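**Cavel 52 Slotted Bench Top**

The Cavel 52 is a slotted aluminum work surface for repair rooms, school shops and small assembly areas. It is 52 inches wide and 39 inches deep, and it bolts to any Grandby or Brirgate leg set. The slots run front to back and take standard T-nuts, so vises, lamp arms and stops can be moved without drilling.

The top ships in two sections. Join them with the plates in the hardware bag before you mount the legs. Tighten the outside bolts first, then check for level and finish the inside row.
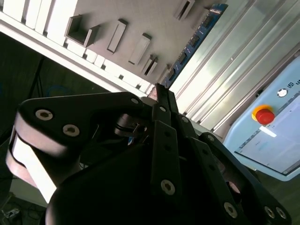
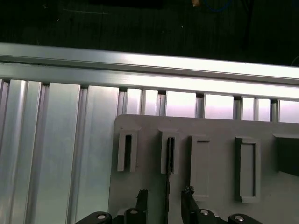
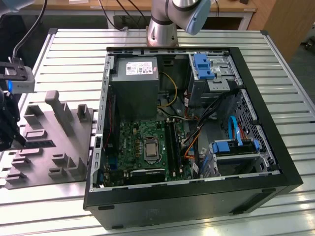

Each order includes 20 T-nuts, joining plates, a hex key and end caps for the open slots. Leg sets are sold separately. The grounding lug is on the rear left corner and accepts a ring terminal.

Clean with a damp cloth and mild soap. Do not use oven cleaner or anything else with lye in it, as it will stain the metal. Metal shavings collect in the slots and should be vacuumed out before a T-nut is moved.

**Finish:** clear anodized

**Leg sets:** fixed height, crank, or caster

**Lead time:** 2 weeks for the standard size. Custom depths ordered now ship in September.

Replacement end caps and joining plates are stocked by Stojanović. For custom depths, write to Ermira Vlachou in the order office and include a sketch with the slot direction marked.

Page updated 8/6/26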